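Home Forums Laundry & Closets New Posts Search Log In

Folding mesh jerseys so the numbers don't crack?

benchwarmer_102
I'm up to 12 basketball jerseys and they live in a heap. I want them in one dresser drawer but I'm scared of creasing the print. The red one is my favorite, black 23 with the white outline, and I'd hate to wreck it.
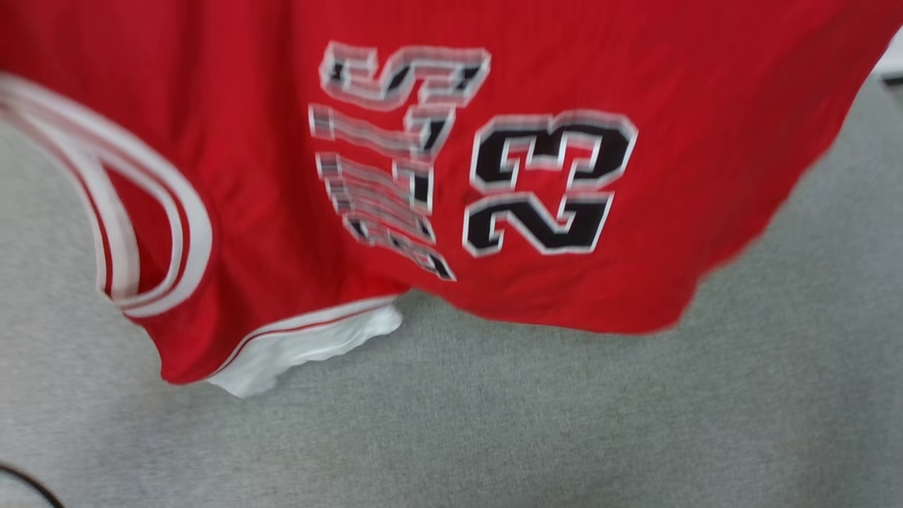 Reply 1
halonhemline
Hang them! Seriously, wide hangers and you're done. I don't get folding a jersey at all.

Reply 2
wedorus_mom
Disagree — mine stretched at the shoulders after one winter on hangers (the heavy old mesh kind). I lay each one face down, bring the sides in so the fold lands outside the number, then roll from the hem up. A drawer holds a lot more that way too.

Reply 3
halonhemline
Rolling just gives you wavy letters. Been there.

Reply 4
wedorus_mom
Only if you roll tight! Keep it loose, and smooth it out with your palm first.

Reply 5
benchwarmer_102
OK, trying the flat way. No big table here, so the couch cushion it is. The light gray fabric has a bit of grip, I like it better than the bed. Mesh still bunches up in the middle on me though, and that striped trim wants to go its own way.
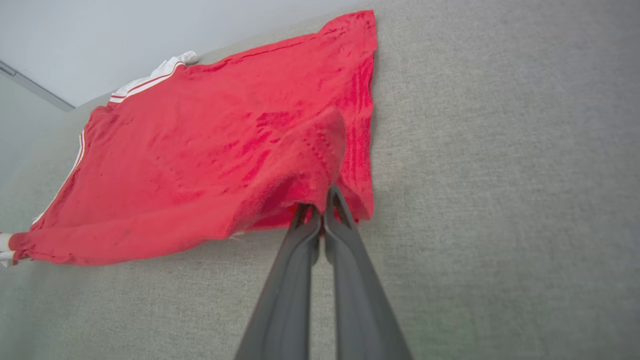
Reply 6
nender4
Do you guys iron these before they go in the drawer?

Reply 7
wedorus_mom
I never put an iron on the print. I turn the jersey inside out, hang it in the bathroom during a shower, then fold it once it's fully dry.

Reply 8
halonhemline
See, you DO hang them.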